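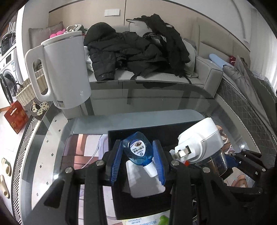 Two-hand transfers, small household items

Projects > Nisano student build > Bench notebook

Last updated 8/28/18

OK, long entry, sorry to whoever has to read my notes next. I want to get this down before I forget which settings were which, because last time I wrote "changed the pads, better" and that helped precisely no one (me included).

So the task for the class project is still the one we signed up for: two grippers, a coffee table with ordinary stuff on it, and you have to handle small things with both hands working close together. Left gripper on the little blue bottle, right gripper on the plug-in vaporizer. We picked those two on purpose. The bottle is curved and wants to roll out of your fingers, and the vaporizer is a lumpy thing with prongs on one side and a clear refill hanging off the bottom, so there's no obvious place to grab it. Good pair! Annoying pair.

Pads first. The blue ribbed ones are staying. I know Jorkent sent us the smooth set and I know they look nicer, but on the bottle the ribs win easily. With the smooth pads I had to squeeze so hard that I was scared for the cap. With the ribbed ones I can close until the bottle stops turning and then quit. I've been holding it cap down with a bit of a tilt, and that seems to be the most comfortable angle for my wrist. If you're taller than me, try it and write down what you get.

The one thing I don't like is that the pads are wide compared to the bottle. When there's something flat underneath, like the white card, they hide part of it and I end up guessing where the edge is. Could we trim a pair? I'd want to ask Prelo before we cut anything, they only gave us 6 pairs and two are already chewed up at the ends.

Vaporizer notes: come in from the right, prongs pointing left toward the other gripper. Hold it by the white housing and stay off the refill. The bad part is the gap. With both tools over the black box there's very little room between the prongs and my left fingers, and I've bumped them more times than I'd like to admit. What helped was moving the left hand first, stopping completely, and then bringing in the right. Slow, yes, but I stopped knocking things. I tried moving both together afterward and it was a mess again, so it's going to take practice.

Glossy surfaces: the box top and the glass are both slippery to set things down on. Put the bottle down flat and let go gently, both fingers at once, or it skates. I'd like to do a run with the white cable moved closer in, too, so we find out how much it snags.

Numbers, for the Fairweather sheet (they want them from every team): 200 tries is the target for the whole set. I have 88 so far that I'd be willing to count. I threw out the ones from the first evening because I had the left finger bolts too loose and everything wobbled. Please check those bolts before you start! The small round silver ones on the arms. A quarter turn made a big difference to the feel.

Still to do:

- ask Prelo about trimming pads
- repeat the bottle with the smooth pads, same starting spot, so the comparison is fair
- swap hands (vaporizer left, bottle right), I haven't touched this yet
- decide if a touch between the two grippers counts as a fail. I say yes, the rules sheet says nothing
- write up the setup page so it's done well before the December demo

My forearms are killing me, by the way. I did 2 long sessions back to back and the second was clearly sloppier, so I'm going to keep them shorter from now on. Spare pads are in the drawer with the tape.

Filed under: Student projects, Grippers, Notebook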